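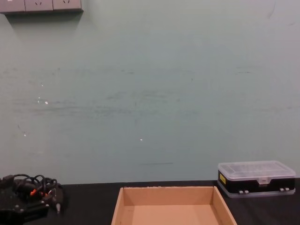 Samah Hajji thinks I should open with the fault and save the pay for later, and she's read more of these ads than I have, so fine. The fault first.

In September one of our grippers closed when it had been told to open. It did it once, on a pick we'd run all morning without trouble, and then it behaved for the rest of the day. We pulled the log and found that the open command had gone out, the controller had acknowledged it, and the fingers had shut anyway. A tech had a hand in the work area at the time, reaching for a dropped screw. She got a bruised knuckle and a bad afternoon. It could have been a lot worse, and I still think about it when I'm trying to fall asleep.

So I'm hiring. I'm Junaid Janjua, I run the test benches at Drusteck, and I need a fault test technician for our Priltside shop. It's full time, on site, and you'd report to me.

What we know so far: the wrong move has come back 22 times, on two different units. It's always on the open command. It seems to like moments when the cable is being flexed close to the gripper body, but we've also caught it twice with the arm parked and nothing moving at all, so please don't write in and tell me it's a broken conductor. It might be! We swapped the cable on the first unit, ran 3436 cycles clean, bought donuts, and then it did it again before lunch. We've changed the controller firmware (back and forth, two versions). We've changed the power supply. I have a favorite theory about the connector shield and I've been told to stop bringing it up.

The project is called Drastine, which you'll see on all the paperwork. It's a small-parts handling line: pick little hardware out of a container, put it in a tray, do it again. Nothing glamorous. The customer is waiting on us and has been pretty decent about it, but we won't ship until we can make this fault happen on purpose and then make it stop.

Your days would look something like this. You'd set up a run, start it, watch it, and write down what it did. When it faults you freeze everything, save the log before touching a single wire, and call me over. Between runs you'd be re-terminating cables, checking torque on the finger screws, building little jigs out of whatever we have, and arguing with me. There's a good amount of waiting. If you get bored easily you won't like it, and if you get bored and start skipping steps I won't like it either.

On safety, since you'd be right to ask – we changed a lot after the knuckle. Hands stay out unless the air and the motor power are both locked off, and a software stop doesn't count as off anymore. The tech on the bench holds the key. Anyone can stop a run for any reason and doesn't have to explain it to me until they feel like it. I've had a run stopped because somebody didn't like a noise, and it turned out to be the building's heating, and I said thank you and meant it.

What I'm looking for: you can read a wiring diagram and use a scope without being walked through it. You've crimped enough small connectors to have opinions about crimp tools. You write notes another person can follow – I care about this one more than the rest. Some Python would help with the logs but I can teach you what we use. I don't need a degree. Two of our best people came over from Ashour, where they fixed packaging machines, and neither of them had touched a gripper before.

Pay is $31 an hour to start, with a review after 8 months. Health and dental from your first day. Shifts are 7 to 3:30, and we do leave at 3:30. Parking is free and kind of muddy. Overtime comes up a few times a year and you can say no to it.

To apply, send me a resume and one page about a fault you chased that only showed up sometimes. Tell me what you tried, in order, including the dumb stuff. I'd like to hear about one you never solved, if you have one. No cover letter needed. Drop it off at the front desk or mail it to Drusteck, Bench Test, Unit 312, Priltside, by 25 March 2021.

If we like your page, Samah will call to set up a visit. Plan on roughly two hours. You'll spend most of it at the bench with us, looking through real fault logs, and you'll get paid for the time. Wear closed shoes, and leave rings and bracelets at home.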